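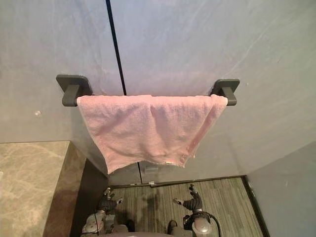 Zurlow opened its hybrid drivetrain plant at Drinderlow to visitors on Aug 24, 2026. The tour began at the motor winding line, where Panya Jaidee explained the cooling jacket fitted to the Alto unit. Visitors washed before entering the clean area; the washroom has a pink towel on a dark grey rail.
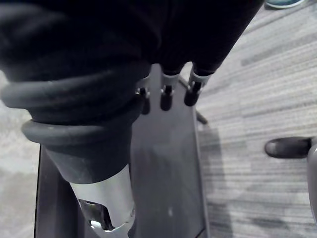 Each rotor is balanced in 2 stages – first bare, then with the shaft fitted. The Lysenko test rig runs a finished motor for 20 minutes under load.
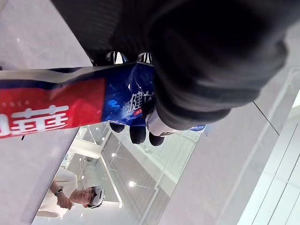 Battery modules are built in the next hall, 15 to a pack. Pack assembly moves to a second line in January.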